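A visit to the Arkgate open day in Gastberg

On Thursday I took the early train to Gastberg, where the company Arkgate opened its doors to customers and to curious people like me. I write for small workshops and mail-order shops, so I wanted to see one thing only: the Varma picking kit, which they offer since January for purchase or for monthly rent.

Coffee was in the canteen and it was good. Then we were divided into groups of 12 and I came into the group of Rosalía Prieto, who is responsible for customer trials. She spoke slowly and answered everything, also the questions about money. The rent is 320 euros a week, with a service visit included. The deposit is 1,000 euros and you get it back if the kit is not damaged. Training of staff is extra, and I would have liked to read this on the leaflet.

The kit comes without the robot arm. You receive the gripper, the software, which is called Girnano, and help with the installation. If you already own an arm, you must ask first if it fits. There is a list with 19 models, but I did not find ours on it.

In the second hall we could stand near the trial table. For me this was the best part of the day, because the goods were mixed in one bin, soft and hard together, as it is with our returns.

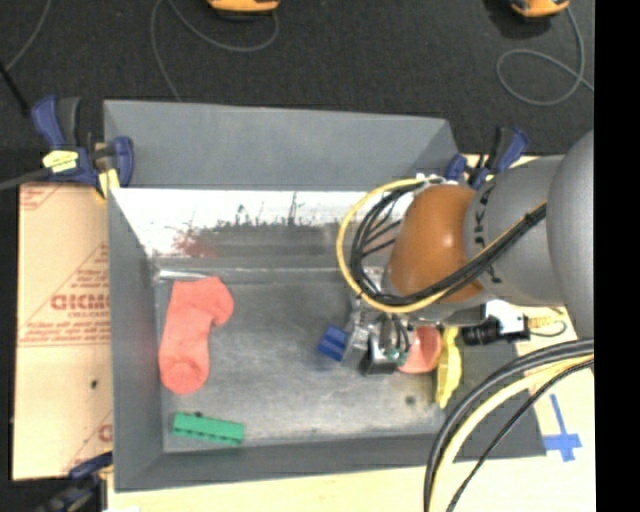

The gripper at work on a blue block, with a red sock on the left side of the bin.

I asked Ms Prieto about clothes, for these are our main problem. She told me that soft things need more trial time than blocks, and that a customer may send a parcel with his own goods before he signs anything. We will do this. The address for parcels is on the back of the leaflet, and the test report comes by e-mail.

The bus back to the station goes only once an hour, so look at the timetable before you leave the hall.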